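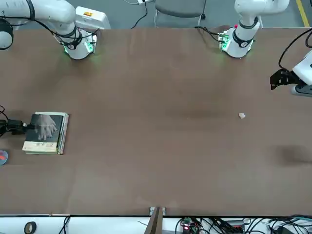 Forum de l'atelier partagé Ferden
Section : Projets en cours > Robotique et automatisation
Sujet : Poste à deux bras Flimlow — câblage, préhension des livres, règles d'usage de la table

U_Engstrom
Responsable du projet

Mesdames, Messieurs, chers membres,

Conformément au règlement intérieur, je porte à votre connaissance l'état d'avancement du poste à deux bras, enregistré sous le nom de Flimlow et installé sur la grande table brune. Les deux bras sont fixés le long du bord opposé à l'opérateur et répondent aux commandes. Le circuit d'arrêt a été contrôlé en décembre ; le procès-verbal correspondant peut être consulté au bureau.

L'objectif retenu demeure inchangé : saisir un livre posé à plat sur une pile, le soulever, puis le déposer à l'autre extrémité de la table sans endommager la couverture. Les essais actuels portent sur l'approche par le dos. La pince du bras droit vient au contact de la pile avec un effort volontairement faible, afin que la commande apprenne à reconnaître ce contact avant toute tentative de fermeture.

Trois points restent ouverts et je souhaiterais recueillir vos observations :

1. le cheminement des câbles, tant au poignet que sur le bord de la table côté opérateur ;
2. la méthode de séparation du livre supérieur ;
3. le partage de la table avec les autres sections.

Le budget accordé s'élève à 3000 euros, sur lesquels il reste 345 euros. Toute proposition d'achat devra en tenir compte.

Veuillez agréer, chers membres, l'expression de mes salutations distinguées.
Ulla Engström

kozan_elec
Membre

Madame,

Je vous remercie de ce compte rendu. Mes réserves portent sur le premier point. Les câbles noirs emmêlés autour de la pince droite constituent à mon sens un défaut qu'il convient de corriger avant la poursuite des essais. Une boucle trop libre peut s'interposer entre le doigt de la pince et le livre, et l'effort mesuré n'est alors plus celui du contact.

La même remarque vaut pour le coin inférieur droit de la table. L'enchevêtrement y est tel qu'il serait malaisé de débrancher un seul élément sans déplacer les autres. Je recommande un repérage des deux extrémités de chaque câble, puis la pose d'une goulotte sur toute la longueur du bord.

Cordialement

B_Akbulut
Membre, section électronique

Bonjour à tous,

Je partage l'avis de kozan_elec sur le repérage, mais je ne saurais le suivre sur la goulotte. La carte verte qui se trouve de ce côté est encore appelée à être déplacée, et une goulotte collée trop tôt nous obligerait à tout reprendre. Je propose des attaches réutilisables, ainsi que du ruban pour les étiquettes provisoires.

S'agissant du poignet, il me paraît préférable de faire courir les câbles le long du segment, avec une réserve de longueur au coude. C'est d'ailleurs au coude que nous avions rompu un conducteur l'an dernier sur le prototype Elloden, et la réparation avait immobilisé l'ensemble pendant 9 jours.

Bülent Akbulut

kozan_elec
Membre

Monsieur Akbulut,

Le cas d'Elloden n'est pas transposable. La rupture y provenait d'une gaine trop rigide, comme l'indiquait la fiche d'incident. Je maintiens que le provisoire, dans cet atelier, a une fâcheuse tendance à durer. J'accepte néanmoins les attaches réutilisables, à condition qu'une date de révision soit inscrite au cahier.

reliure_du_mardi
Membre, section reliure

Madame la responsable,

Je me permets d'intervenir au titre de la section reliure, qui a prêté les ouvrages. Le volume supérieur, dont la couverture sombre porte une photographie de mains en niveaux de gris, n'est pas un livre de rebut. Il avait été convenu que seuls des exemplaires destinés au pilon serviraient aux essais de préhension. Je demande donc qu'il soit retiré de la pile dès que possible.

J'ajoute, sur le plan technique, que l'appui contre le dos n'est pas la meilleure façon d'aborder un livre. Le mors est fragile, et une poussée répétée finit par détacher la couverture du bloc. Lorsque nous prélevons un volume à la main, nous soulevons par la gouttière, du côté des pages, puis nous glissons les doigts dessous.

U_Engstrom
Responsable du projet

Je prends acte de cette observation et présente mes excuses à la section reliure. L'ouvrage sera restitué ce soir, accompagné d'un inventaire des volumes restants. Nous le remplacerons par un exemplaire de format voisin, afin de ne pas fausser la comparaison avec les essais déjà consignés.

Quant à l'approche par la gouttière, elle avait été écartée au motif que les pages s'écartent sous la pince. Je suis disposée à la réexaminer si quelqu'un peut proposer une forme de doigt adaptée.

t.morvan
Membre

Bonjour,

Une lame mince fixée sur l'un des deux doigts me semblerait suffisante. Elle s'engagerait entre le plat inférieur du premier livre et le plat supérieur du second, l'autre doigt venant ensuite par-dessus. J'ai essayé le geste à la main avec une règle en acier : il faut entrer par un angle, légèrement de biais, et ne redresser qu'une fois la lame engagée sur 2 centimètres.

L'acier me paraît à proscrire sur le robot. Je penserais à un plastique souple, aux bords arrondis, que l'on pourrait découper à l'atelier sans entamer le budget.

B_Akbulut
Membre, section électronique

La proposition est intéressante. Je crains toutefois que la lame ne fléchisse au moment du soulèvement, et que le bras n'interprète cette flexion comme la perte de l'objet. Il faudrait relever le seuil de détection — ce qui revient à dégrader précisément ce que Mme Engström cherche à obtenir avec l'appui léger.

Pourquoi ne pas employer les deux bras ? Le bras gauche maintiendrait la pile pendant que le droit pousserait le livre supérieur jusqu'à ce qu'il dépasse. La prise se ferait ensuite sur la partie en porte-à-faux, sans lame.

t.morvan
Membre

Cette méthode suppose que le livre glisse sur son voisin. Avec deux couvertures mates, je doute que ce soit le cas. Avec des jaquettes, oui.

reliure_du_mardi
Membre, section reliure

Je confirme les propos de t.morvan. Deux toiles enduites l'une sur l'autre glissent très mal. En outre, toute poussée latérale sur un livre broché en déforme le dos. La section reliure ne s'y opposera pas pour des exemplaires destinés au pilon, mais elle ne saurait recommander cette pratique.

atelier_nord
Membre

Bonjour,

Je souhaite aborder le troisième point, qui paraît oublié. La table est un équipement commun. Or il reste sur le plateau de petits objets sans rapport évident avec le projet : un morceau blanc froissé vers le milieu, un objet rond à bord bleu sous la pile, du côté gauche, et un rouleau de ruban noir sur la bande blanche. Le règlement prévoit que le plan de travail soit dégagé avant toute mise en mouvement d'une machine.

Je relève également que la chaise grise est placée contre la table, du côté des bases, et que des câbles d'alimentation courent au sol à proximité jusqu'au bloc de prises. Une personne qui tirerait cette chaise sans regarder pourrait accrocher un câble. Je demande que la chaise soit rangée ailleurs et que les câbles soient placés sous un passe-câble.

kozan_elec
Membre

J'appuie la demande relative aux câbles au sol. Elle devrait même passer avant les nôtres.

B_Akbulut
Membre, section électronique

Je m'y associe pour le sol. En revanche, exiger un plateau entièrement nu me paraît excessif. Un banc d'essai se règle avec du matériel à portée de main, et le ruban sert tous les jours. Une zone délimitée, hors de portée des pinces, répondrait à l'esprit du règlement.

atelier_nord
Membre

Le règlement ne connaît pas de « zone ». Il dit « dégagé ». Si la section souhaite une dérogation, qu'elle en fasse la demande écrite ; je ne m'y opposerai pas nécessairement.

U_Engstrom
Responsable du projet

Chers membres,

Après lecture de vos contributions, j'arrête les dispositions suivantes, applicables à compter du 31 janvier 2019 :

Câbles au sol : pose d'un passe-câble entre la table et le bloc de prises, à la charge du projet. La chaise sera rangée contre le mur en dehors des séances.

Câbles sur table et au poignet : repérage aux deux extrémités, attaches réutilisables. M. Akbulut et kozan_elec voudront bien convenir entre eux de la date de révision et l'inscrire au cahier.

Préhension : l'appui contre le dos est suspendu. Nous essaierons d'abord la lame souple de t.morvan, puis la poussée à deux bras, sur des volumes destinés au pilon et avec l'accord de la section reliure.

Plan de travail : une demande de dérogation sera déposée pour une bande de rangement du côté opérateur. Dans l'attente de la réponse, le plateau sera débarrassé avant chaque mise en mouvement.

t.morvan
Membre

Bien noté. Je peux découper deux lames d'épaisseurs différentes. Pourriez-vous m'indiquer la largeur utile des doigts et l'entraxe des vis ? Je ne les trouve pas dans le dossier.

B_Akbulut
Membre, section électronique

Le plan coté se trouve dans le classeur Flimlow, à la suite du schéma d'alimentation. Attention, l'entraxe indiqué est celui de l'ancienne pince. Je vous transmets la cote corrigée par message privé.

kozan_elec
Membre

Il serait souhaitable que la cote corrigée figure également au classeur.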